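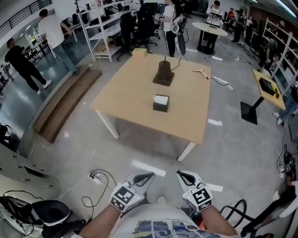

The spring readings at the Barnell Rooms begin again this month, and before we let a single poet near the microphone I like to go through the building with a list and a strong cup of tea. Most of what goes wrong at a literary evening has to do with furniture and wires, and I'd ask everyone setting up to think about where the leads go before they think about where the flowers go. On the square table in the photograph the thin black cable heads off towards the back, away from the side where the person is standing, and that is how I'd like it on our signing tables too, please, with the lamp lead leaving by the far side and the author's knees left in peace. The full list follows, with my comments from the walk round on May 1, 2018. I do go on a bit, so skip to the actions if you're short of time.

FRONT DOOR AND HALL

Door opens fully and stays open on its hook: Yes.
Comment: The hook is stiff but it holds. Please don't prop the door with boxes of stock, however handy they are. Last season it was a carton of the Prallero anthology and a gentleman went right over it, bless him, and then bought a copy.

Mat flat, no curled corners: No.
Comment: The left corner has lifted again. I've taped it for now and asked for a heavier one.

Exit sign lit: Yes.

READING ROOM

Chairs set out to plan, 40 at most: Yes.
Comment: I know the Isach translation evening is popular and I know there's space for another row if everyone breathes in. The limit stays as it is. Latecomers can be offered the second night, and they're usually very nice about it.

Centre aisle clear to the back door: Yes.
Comment: Bags under seats, please. It would help if whoever does the welcome could mention this in the same breath as the phones.

Chairs sound, no loose legs or splits: Partly.
Comment: I sat on every one of them, which took most of the morning. Two wobble. I've turned them to face the wall in the store cupboard with a note on each, so do leave them there until they've been glued.

Platform steady, edge marked: Yes.
Comment: The white strip is rather worn at the end nearest the window. It will do for May but I'd like it renewed before July, when we have the long programme and tired readers stepping down in the half dark.

Lectern locked at height: Yes.
Comment: Tighten the knob after each reader, not only at the start. It sinks slowly through a long chapter and people end up reading to their shoes.

Microphone and speaker leads taped down: Not yet.
Comment: To be done on the night, after the sound check. The good tape is in the desk drawer — the brown parcel tape lifts the varnish, so please leave that for parcels.

SIGNING TABLES AND BOOKSTALL

Tables stable when leaned on: Yes.
Comment: Lean on them properly. Authors do, by the end of a queue.

Stock stacked no higher than the table edge behind the stall: No.
Comment: The delivery of the Šimko letters came in while I was there, 638 copies, and a good part of it had been piled by the radiator. It's a handsome book and a very heavy one. I've moved what I could to the back room and I'd be grateful for a stronger pair of arms with the rest.

Queue runs along the wall and not across the fire door: Yes, if the rope is used.
Comment: The rope is behind the piano.

BACK ROOM AND SHELVES

Tall shelves fixed to the wall: Partly.
Comment: The poetry bay has a loose bracket at the top. Large books have been moved to the bottom shelves for now, so it's slightly out of order, and I apologise to anyone looking for the slim volumes.

Kick stool in good order: Yes.
Comment: Use it! I caught one of us standing on a swivel chair to reach the old magazines, and I won't say who.

Kettle and urn on their own sockets: Yes.

First aid box complete: No.
Comment: We're out of small plasters. Paper cuts, I should think.

ACTIONS

Replace hall mat. Ordered.
Glue wobbly chairs. Open.
Refix bracket on poetry bay. Open, and the bay is to be roped off on event nights until it's done.
Move remaining Šimko stock away from radiator. Urgent, before the first reading.
Plasters. I'll pick some up on my way in.
Renew white strip on platform. Before July.

Checked by Nayeli Robles. If you spot something I've missed, write it on the sheet inside the cupboard door and put your initials by it so I know who to ask.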